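I don't believe in drawer organisers. I've bought bamboo ones, mesh ones and an expanding one that expanded once and then jammed, and every time the bathroom was back to its usual state within a month. So when Hussam Mahasneh told me to put everything small into one plastic tray and leave it at that, I assumed he was having me on.

I tried it in June, mostly to prove him wrong. I'm still using the tray, which annoys me slightly. If you want to try it, this is how I'd go about it.

## What you need

- One shallow plastic tray with a raised rim
- A clear, flat surface to work on
- A bin
- 30 minutes, if you don't stop to read labels

Don't buy a set. Sets come with tiny compartments for things you don't own. Mine is a plain bright blue one and I'd pick a strong colour again, as you can see straight away what's still lying in it. Little feet underneath are worth having if your shelf gets damp.

## 1. Clear a table first

Not the bathroom floor, and not the edge of the bath. Use a proper table, wiped down and with nothing else on it. I skipped this the first time and ended up with a tube of hand cream in among the post.

## 2. Empty one shelf only

Every tidying guide I've read wants the whole room turned out at once. I think that's how people end up sitting in a heap of half-used shampoo at nine at night. Do one shelf, finish it, then see whether you can face another.

Throw out anything past its date, anything that has separated, and anything you've been saving because it was expensive. Be suspicious of travel sizes. I found 14 of them and kept one.

## 3. Put the round things in first

Tubes, small cans and bottles cause most of the trouble, because they roll. Lay them on their sides, more or less parallel, and push the longest one up against a wall of the tray so that it has something to lean on. Shorter ones go next to it.

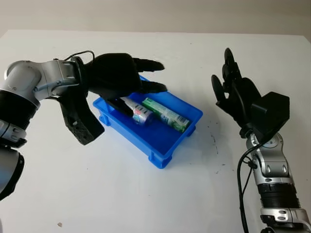
I was told to stand everything upright, on the grounds that it looks neater. It does, until you pull the tray out and the whole lot goes over. Lying down takes up more room but it stays where you left it, and a raised rim will stop most things escaping.

## 4. Stop before it's full

Two or three things at a time, then look at it. If you have to move one item to get at another, something should come out. Aigars Sepp, who has read far more about storage than is good for him, swears by filling a tray to two thirds. I can't see where that figure comes from, but I've not found a better one.

Resist the urge to stack. A second layer means the bottom one won't be seen again until you move house.

## 5. Put the tray back and leave it for a week

No labels yet. Use the shelf as you normally would and on Monday take the tray out again. Whatever you haven't touched can live somewhere else.

## Does it last?

Ask me in a year. So far the tray has done better than the Vutent divider I paid good money for, which now holds pegs. It won't make anyone put the cap back on the toothpaste, and it does need rinsing - a ring of dried soap collects in the corners if you let it.

I still wouldn't buy a second one until the first has survived a few weeks.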